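Care package

A care package is a box or parcel of everyday goods, put together by one person and sent or handed to another who is away from home, unwell, newly moved or simply in need of a little looking after. The things inside are mostly small and ordinary - soap, socks, tea, a packet of something sweet - and it is usual for the sender to choose them one at a time over a week or two, setting them aside in a drawer or on a spare bed until there are enough to fill a carton. The term is used loosely, and in many families the same parcel may be called a comfort box, a goody box or just "the box."

Contents

There is no fixed list, though certain kinds of goods turn up again and again. Toiletries are the oldest favorite, partly for their modest size and partly because almost everyone can use them. Wrapped bar soap is especially well liked, as it keeps for a long while, survives a bump or two and lends a pleasant smell to whatever is packed beside it (a mixed blessing where crackers are concerned, as many a student away at college has found out). Bath puffs, washcloths, hand cream and combs belong to the same family.

Soft goods make up the second large group. Socks are very nearly universal, followed by gloves, scarves, handkerchiefs and hair ties. Besides being useful in themselves they do good service as padding, and an experienced packer will hardly ever buy filler when there is a pair of thick socks to be had.

Food is common but calls for more thought. Dry and sealed items travel best, and anything likely to melt is generally held back until the cooler weather, which is why so many families think of September as the start of the packing season. Small household things such as batteries, sewing kits, pens and charging cables fill out the rest, together with a letter or card, often written last and laid on top where it will be found first.

Choosing a box

Most care packages go out in a plain cardboard carton, very often one that has already made a trip or two. A used box is perfectly suitable if its corners are firm and its bottom seam holds. Old labels are best peeled off or covered over, to spare the carrier any confusion. Some packers trim away the top flaps when the box is going to be carried by hand or slipped inside a larger one, as an open top makes the arranging a good deal easier, but a box meant for the mail needs its flaps and a generous strip of tape.

Size is a matter of some feeling among people who pack regularly. Edmund Kaczorowski, whose household handbook The Brurklow Book of Parcels has a whole chapter on the subject, held that a small box packed full was a kinder gift than a large one that rattled. The handbook gives 241 suggestions for contents, sorted by season, and its author was known to be firm on the matter of loose candy.

Packing

The work is commonly done on a bed, which is wide, soft and at a comfortable height, and allows everything to be laid out and looked over before any of it goes in. The empty box is set in the middle with the goods gathered close by, and a second, smaller carton may be kept at one side for boxed items.

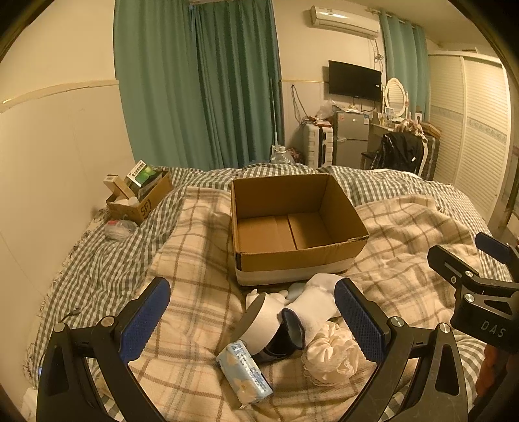
Order of packing

Kaczorowski's handbook sets out the job in 5 steps, and his order is still widely followed, give or take a few family habits.

Heavy and square things go in first, flat against the bottom. Rolls, tins and jars come next, stood upright along the walls so that they brace one another. Soft goods are then worked down into the gaps, socks rolled, gloves folded flat. Soap and other scented items are kept to one corner, ideally in a bag of their own and well away from anything to be eaten. Light and easily crushed things, bath puffs among them, are left for the top, with the card.

Once filled, the box is given a gentle shake. If anything shifts, a little more padding is called for - a dish towel will do nicely, and is always welcome at the other end.

Community packing

Care packages are also made up in larger numbers by schools, churches and neighborhood groups. One well-remembered effort was the Horkanetti drive, which filled 1,000 boxes in a single autumn, each with soap, two pairs of socks and a handwritten note. Packing on that scale is normally done along a row of tables, each helper adding one kind of item as the box goes by, and it tends to produce neater parcels than the sort made at home, if somewhat less personal ones.

See also

Gift basket
Hope chest
Parcel post
Toiletry bag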